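로봇 조작 실험 강의 노트
제6강 핸드헬드 그리퍼의 비교 평가: 핑거 패드, 개구 폭, 손목 시점 카메라

담당: Chiharu Uchida
실습 지도: Declan Pirihi
개정: 2023년 8월 25일

6.1 이번 강의의 범위

제5강에서는 평행 개폐형과 링크 구동형 그리퍼의 기구학을 다루었다. 이번 강의에서는 사람이 손에 들고 조작하는 링크 구동형 그리퍼를 대상으로, 과일 파지 과제에서 핑거와 카메라 설정을 비교하는 절차를 정리한다. 로봇 팔에 장착한 상태의 평가는 제8강으로 미룬다. 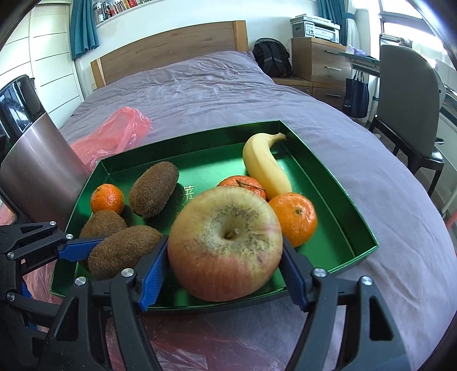
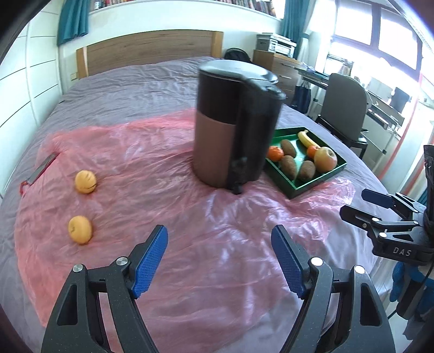
6.2 용어

파지 접근: 핑거가 대상물에 접촉하기 전까지의 구간. 개구 폭은 이 구간에서 결정되어 있어야 한다.
접촉 개시: 좌우 패드 중 어느 한쪽이 먼저 대상물에 닿는 시점. 양쪽이 동시에 닿는 경우는 드물다.
파지 확립: 양쪽 패드가 모두 접촉하고 핑거 간격의 변화율이 설정값 이하로 떨어진 시점.
편측 접촉 시간: 접촉 개시에서 파지 확립까지의 시간. 이 강의의 주요 평가량이다.
이탈: 파지 확립 이후 대상물이 패드면에서 벗어나는 것. 회전 이탈과 병진 이탈로 나누어 기록한다.

6.3 대상물의 선정

과일은 형상이 불규칙하고 표면 성질이 종류마다 달라 패드 비교에 적합하다. 다만 개체차가 크므로 한 조 안에서는 같은 개체를 끝까지 사용한다. 개체를 교체하면 그 시점부터 새로운 시행 묶음으로 취급한다.

사과. 단단하고 지름이 크다. 개구 폭의 여유가 가장 작으며 접근 방향 오차가 그대로 편측 접촉으로 나타난다. 꼭지 쪽 오목부를 위로 두고 적도 부근을 잡는 것을 표준 자세로 한다.
키위. 짧은 털이 있는 타원체이다. 장축과 단축의 차이 때문에 파지 방향에 따라 필요한 개구 폭이 달라진다. 단축 방향 파지를 표준으로 하고, 장축 방향은 별도 항목으로 적는다.
귤. 작고 껍질이 변형된다. 핑거 간격이 파지 확립 후에도 서서히 줄어드는 경향이 있으므로 변화율 설정값을 사과와 같게 두면 확립 시점이 늦게 판정된다.
바나나. 길고 휘어 있다. 무게중심에서 벗어난 위치를 잡으면 회전 이탈이 발생한다. 중앙부와 끝에서 1/3 지점의 두 위치를 시험한다.

대상물은 턱이 낮은 트레이에 담긴 조건과 평면 위에 따로 놓인 조건으로 나눈다. 트레이 조건에서는 인접한 과일과 벽이 핑거의 진입 공간을 제한한다. 평면 조건에서는 진입 공간은 넉넉하지만 둥근 대상물이 편측 접촉 중에 굴러갈 수 있다. 두 조건의 결과를 합산하지 않는다.

6.4 지지면의 영향

이불처럼 부드러운 면 위에서는 대상물을 누를 때 지지면이 함께 내려간다. 수직 방향의 접근 오차가 일부 흡수되는 대신 트레이 전체가 기울 수 있다. 얇은 비닐을 깔면 마찰이 달라지고, 주름진 부분에서는 조명이 강하게 반사된다. 딱딱한 책상에서 얻은 값과 비교할 때는 지지면을 독립 변수로 표기한다.

강체 지지면에서 대상물의 수평 변위를 d, 접촉력을 F, 지지면 마찰력의 한계를 Fs라 하면 F가 Fs를 넘을 때 미끄럼 또는 구름이 시작된다. 연성 지지면에서는 대상물이 면에 얕게 파묻히므로 구름 개시에 필요한 힘이 커진다. 따라서 연성면에서 편측 접촉 시간이 길어도 변위 d는 작게 나올 수 있다. 두 값을 함께 보고하지 않은 보고서는 반려한다.

6.5 핑거 패드 비교

비교 대상은 다음 세 종류이다.

A형: 평활 패드. 기준 조건.
B형: 요철 패드. 가로 방향 돌기를 가진 것.
C형: B형과 같은 표면에 배면 완충층을 추가한 것.

B형은 병진 이탈에 대한 저항이 A형보다 크지만, 돌기 방향과 나란한 축의 회전에는 이점이 작다. 바나나의 끝 1/3 지점 파지에서 이 차이가 드러난다. C형은 귤과 같은 변형체에서 접촉면이 넓어지나, 완충층의 압축이 핑거 간격 측정에 섞여 들어간다. Tsuji 조의 지난 7월 예비 보고서에서 귤의 파지 확립 시점이 일관되게 늦게 나온 원인이 이것이다. 해당 조는 완충층의 압축량을 따로 측정하여 보정식을 넣은 뒤 다시 제출하였다.

패드를 교체할 때는 나사를 대각 순서로 조인다. 링크 관절의 피벗 나사는 풀지 않는다. 피벗을 건드린 경우 개폐 왕복 시험부터 다시 한다.

6.6 카메라 설정

손목 시점 카메라는 그리퍼와 함께 움직이므로 양 핑거의 화면상 위치가 개구 폭에만 의존한다. 이 성질을 이용하면 별도의 엔코더 없이 영상에서 개구 폭을 추정할 수 있다. 조건은 두 가지이다. 첫째, 핑거 끝이 화면 안에 있어야 한다. 둘째, 카메라 고정부가 시행 중에 움직이지 않아야 한다.

대상물이 큰 경우 접근 말기에 대상물이 화면 중앙을 차지하고, 패드 접촉면은 핑거 자체에 가려지기 쉽다. 접촉 개시의 판정은 영상만으로 하지 말고 핑거 간격의 시계열과 대조한다. 두 기록의 판정이 세 프레임 이상 어긋나면 그 시행에 표시를 남기고 조원 두 명이 각각 다시 판정한다.

창가에서 촬영할 때에는 자동 노출을 끈다. 그리퍼가 창 쪽을 향하는 순간 노출이 줄어 검은색 링크와 배경의 구분이 어려워지며, 광택이 있는 트레이나 비닐에서는 반대로 포화 영역이 생긴다. 노출은 대상물이 놓인 면을 기준으로 고정하고, 고정한 값을 기록지 첫 줄에 적는다.

양손으로 그리퍼를 하나씩 들고 작업할 때는 두 카메라의 시각 동기가 필요하다. 시작과 끝에 동기 신호를 한 번씩 넣고 두 신호 사이의 길이를 비교하여 클록 편차를 구한다. 편차는 선형으로 보정한다. 시작 신호만 넣은 기록은 편차를 구할 수 없으므로 양손 과제의 분석에서 제외한다.

6.7 실습 기록의 집계

Arar 기록 양식을 사용한 전체 조의 시행 수는 다음과 같다.

계획 시행: 3000
분석에 포함된 시행: 2726
그중 트레이 조건: 1162
조별 상한: 400

계획 시행과 포함 시행의 차이는 동기 신호 누락, 핑거 끝의 화면 이탈, 개체 교체 미기록에서 발생하였다. 제외 사유는 시행마다 하나만 적는다. 사유가 둘 이상이면 위에 적힌 순서대로 앞의 것을 택한다.

비율을 보고할 때 분모는 포함 시행으로 한다. 조별 결과를 비교하는 표에는 계획 시행을 분모로 한 값도 괄호로 병기한다. 조작자에 따른 차이가 크므로 패드 간 비교는 동일 조작자의 시행끼리만 수행한다.

6.8 자주 나오는 오류

개구 폭을 최대로 둔 채 모든 대상물에 접근하는 경우. 트레이 조건에서 옆의 과일을 밀게 된다. 대상물 폭에 여유를 더한 값으로 미리 닫아 둔다.
좌우 핑거의 중심과 대상물의 중심을 화면상에서만 맞추는 경우. 카메라 광축과 핑거 중심면이 일치하지 않으면 거리에 따라 오차가 변한다. Nishimura 실습실의 장비는 이 편차가 장비마다 다르므로 보정값을 공유하지 않는다.
파지력이 부족하다고 판단하여 시행 도중 방아쇠를 다시 당기는 경우. 두 번째 조작 이후의 구간은 분석하지 않는다.
들어 올리는 속도를 기록하지 않는 경우. 이탈의 대부분은 가속 구간에서 일어나므로 속도가 없으면 패드의 차이와 조작의 차이를 분리할 수 없다.

6.9 과제

1. 사과와 귤에 대하여 A형과 B형 패드의 편측 접촉 시간을 측정하고, 트레이 조건과 평면 조건을 따로 표로 작성한다.
2. 키위의 단축 방향과 장축 방향 파지에서 필요한 최소 개구 폭을 구한다. 측정 방법과 반복 횟수를 명시한다.
3. 손목 시점 영상에서 개구 폭을 추정하는 보정 곡선을 작성한다. 보정점은 전 구간에 걸쳐 배치하고 잔차를 함께 제시한다.
4. 바나나의 두 파지 위치에 대하여 회전 이탈의 발생 조건을 정지 상태의 모멘트 평형식으로 설명하고 측정 결과와 비교한다.

보고서는 조별로 한 부를 제출한다. 원본 영상의 이름은 변경하지 않는다. 채점은 Minoru Matsuda가 담당하며, 과제 3의 보정 곡선에 대한 질문은 Declan Pirihi에게 한다.

다음 강의 전에 제8강 배포 자료 중 손목 플랜지 치수표를 읽어 올 것. 제7강은 제어기 지연 측정이며 별도의 준비물은 없다.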